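Covley Farm Produce Share
Seasonal vegetable, fruit and egg boxes from Benedetti Growers

Product code: 564
Season: April through the last hard frost
Box sizes: Small, Regular, Family
Pickup: farm stand or town stop
Page last updated 16/10/2021

The Covley share is a prepaid box of whatever is ready to pick that week. You pay for the season or by the month, and we pack a box with your name on it. Everything in the box is grown on our 65 acres unless the packing slip says otherwise. When we bring in something from a neighbor, such as sweet corn or peaches, the slip gives the name of the farm.

We have sold shares for four seasons. Before that we sold only at the roadside stand, and we still do. Share boxes are packed first, and the stand gets what is left.

What comes in a box

Spring boxes are mostly greens: spinach, leaf lettuce, arugula, pea shoots, green onions, radishes, and rhubarb while it lasts. Expect a lot of lettuce in the first month.

Summer boxes are heavier. Beans, cucumbers, summer squash, beets, carrots, new potatoes, tomatoes, peppers, eggplant, basil and garlic all turn up at some point. Tomatoes are picked ripe and should be eaten within a few days. Please don't put them in the refrigerator. 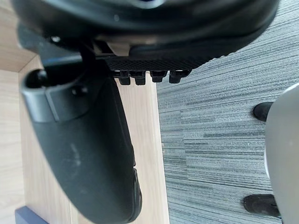
Fall boxes hold winter squash, storage onions, potatoes, leeks, cabbage, kale, turnips and apples. Squash and onions will keep for weeks in a cool closet. Cabbage keeps longest in a plastic bag at the bottom of the refrigerator. Take off the outer leaves when you want to use it, not before.

Sizes

Small. One person, or two who eat out often. Usually one cooking green, one salad green, a root and a fruiting vegetable.

Regular. Two adults who cook most nights. This is the one most people order.

Family. A household with kids, or anyone who cans and freezes. The Family box gets extra quantity more than extra variety, so you will see a big bag of beans where the Small gets a handful.

You can change size once during the season at no charge. Write to us before packing day and the change applies to the next box.

Add-ons

Eggs by the dozen or half dozen. Our hens slow down in the fall, and when we are short we fill the half dozens first and credit the rest.

Cut flowers from midsummer on. One bunch, grower's choice.

Skellell storage potatoes, sold in a paper sack. A yellow, waxy potato that we like for soup and roasting. Fall only.

Nerkari dried beans. We grow a small patch and thresh them ourselves, so there may be a bit of stem or a small stone in the bag. Sort them before soaking. They cook in less time than store beans if they are from the current year.

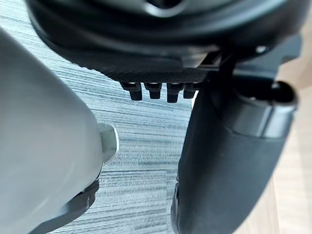
Adjoa Opoku wrote to us that the Regular box was too much for her in August and not enough in May, and she asked if the sizes could follow the season. She suggested letting people start on Regular and drop to Small once the squash comes in. Her note is why we added the free size change. If you want to do the same, you don't need to give a reason.

How we grow

We use compost, cover crops and rotation. Each field is out of vegetables one year in four, planted to clover and oats. We do not spray herbicide on any ground used for share crops. Weeds are handled with a wheel hoe and by hand, and some weeks they win.

The apples are sprayed. We have not found a way to grow clean apples here without it. We use as little as we can and stop well before harvest. The orchard is on the far side of the road from the vegetable fields. If you would like a box with no apples, mark that on your order form and you will get extra roots in their place.

Greens are rinsed once in cold water and spun. They are not ready to eat out of the bag. Root crops are hosed off but not scrubbed, as they store better that way. Beans, peppers, tomatoes and eggplant are not washed at all.

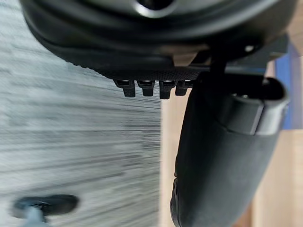 Pickup

Farm stand: afternoons on your assigned day. Boxes are in the walk-in cooler on the left as you come in. Find your name, check it off on the sheet, and leave last week's box in the stack by the door. The boxes are waxed and we reuse them until they fall apart.

Town stop: there are three hours when the truck is parked and someone is there to hand out boxes. After that, the leftover boxes come back to the farm. They are held overnight in the cooler and then given to the food pantry.

If you can't make it, have a friend pick up for you. They only need to know your name and box size. You can also skip up to 3 boxes a season if you let us know ahead of time. Skipped boxes are credited to your account and can be spent on add-ons or at the stand. We can't credit a box that has already been packed.

Storing your box

Unpack it the same day if you can. Cut the tops off beets, carrots and radishes, since the leaves pull water out of the root. Wrap lettuce in a dry towel inside a bag. Stand herbs and green onions in a jar with an inch of water, except basil, which goes on the counter and turns black in the cold. 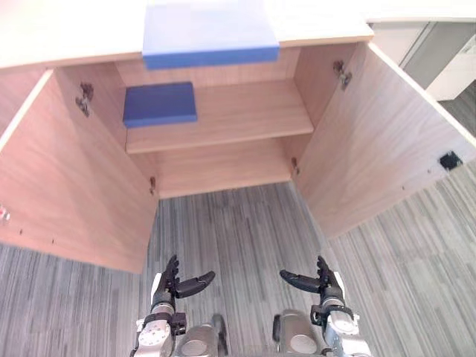

Potatoes and onions should both be kept dark and dry, but on separate shelves. Garlic is fine in an open bowl. Winter squash with a broken stem should be eaten first.

A printed sheet with this information goes in the first box of the season. Ask at the stand if you need another.

Payment

Season shares are paid in full or in two parts, half at signup and half by midsummer. Monthly shares are paid ahead and can be stopped with one box's notice. We take checks, cards and cash, and food assistance benefits at the farm stand only.

A share is a share of the crop. In a bad year for tomatoes you will get fewer tomatoes. We make up what we can with other things, but we do not refund for weather.

Signup

Current members have first choice of places for next year. Open signup starts after that, and town stop places usually go before farm pickup places do. To be put on the waiting list, leave your name, box size and pickup choice at the stand or send them to Vittoria Benedetti at the farm office. She answers mail in the evenings during harvest, so allow a few days.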